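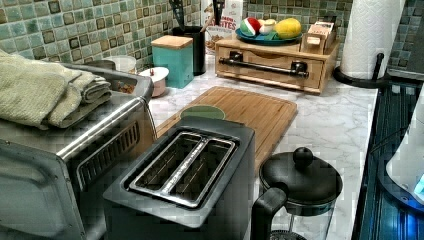 479

Chapter 19
Can It Do the Dishes Yet?

We use cookies to remember your place in the book. Accept | Manage settings

I get asked the title question at parties more than any other, usually by somebody holding a dirty plate. My short answer is "sort of, some of them, slowly, if you help." The long answer takes this chapter and most of the next one, so get yourself a coffee.

Getting that coffee is a pretty good place to begin. Take the counter at the start of the chapter, with its toaster, its French press, a dish towel folded on top of the toaster oven, and spatulas in a crock at the back. You could walk into that kitchen as a total stranger and make breakfast. You'd know that the towel is soft and the glass carafe will break. You'd know the lid of the sugar bowl comes off and that you should probably pick it up by its knob. You'd reach behind the toaster for the cutting board without knocking anything over (well, most mornings), and you wouldn't have had a single thought you'd call a thought.

Every one of those easy bits is a research problem, and several of them are still open. When I started teaching this course I had them all on one slide. Now they fill Part Four.

Let me tell you about my worst afternoon in this field. A few years ago I spent part of June at a small company called Unov, in Lyons, where my old lab mate Hazel Zamora was running the manipulation group. She had an arm that could pick up a mug and hang it on a hook, and it was lovely to watch! It had done it 40 times in a row that morning. Then I came in, said hello to everybody, and put my own mug down next to theirs. Mine had a square handle. The arm went for it with complete confidence, closed its fingers on air, lifted the air, carried the air over to the hook and hung it up. Then it went back for another one.

Hazel laughed until she had to sit down. I laughed too, but I also drove home thinking that I'd been telling students for years that grasping was "mostly solved." What I should have been saying was that grasping the mug you practiced on is mostly solved. (If you have an older edition of this book, go cross that sentence out. It's in the second paragraph of the grasping chapter and I'm still embarrassed.)

So what does a chore ask of a machine? I like to start with four jobs. It has to find the thing, get hold of the thing, do something with it, and notice whether that went okay. People new to robotics tend to worry about the first two. People who have been at it a while lie awake over the last one. A machine that drops a bowl and knows it has a bad second or two and tries again. A machine that drops a bowl and doesn't know will happily stir the empty spot where the bowl was supposed to be.

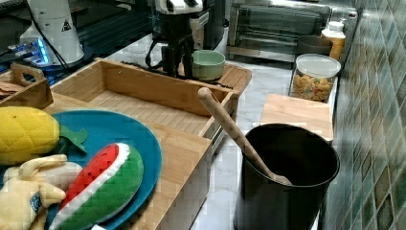

And bowls are on the friendly end of things. A bowl has a rim all the way around, so there are lots of good places to grab it, and if you're a bit off on the angle it doesn't much matter. A wooden spoon standing in a tall container is meaner. You have to come in from above, pinch something skinny, and then lift straight up for longer than you'd expect, or the other end catches on the side and the container comes along for the ride. Try it tonight with your eyes closed and count how many little corrections your wrist makes. Then think about writing those down for a machine, which is how we used to do it, or showing the machine enough spoons that it picks them up by itself, which is how most people do it now. We'll spend a lot of time on both approaches, and I'm going to try hard not to show which one I like better.

Soft things are their own headache. A plate is the same shape wherever you put it, but a towel has a new shape every time you touch it. In Section 19.4 we'll fold one badly, and in Section 19.5 we'll fold one a little less badly.

What about the shop floor? People figure factories must be ahead of kitchens, and for plenty of jobs they are, for the simple reason that you can bolt things down. Demetrius Okafor spent years on a packing line at Votgate before he came over to our side of campus, and he helped me a lot with the second half of this chapter. He logged every stop on his line for one full season, and there were 527. I had expected the gripper to be the villain. Mostly it was cartons that had gotten a bit bent on the truck, labels curling up, a bin that somebody had nudged with a hip. His fix for the bin was two strips of wood screwed to the table. No learning, no camera, and that whole category of stop went away. I bring it up every year, and every year someone in the back row looks let down.

You can't screw strips of wood to everybody's kitchen counter, though. My sister moves her toaster every time she wipes up crumbs.

Before you go on, do the warm-up. Pick one chore you did today and write out every step, small enough that a very literal cousin could follow it over the phone. Include what the cousin should do when a step goes wrong. My own try at "put the clean spoons away" went onto a third page and I never got the drawer closed. Bring yours to class, and keep it handy for Section 19.2, where we start on finding things in clutter.

Contact the publisher | Copyright 2023, Tistis Press. All rights reserved. | Back to top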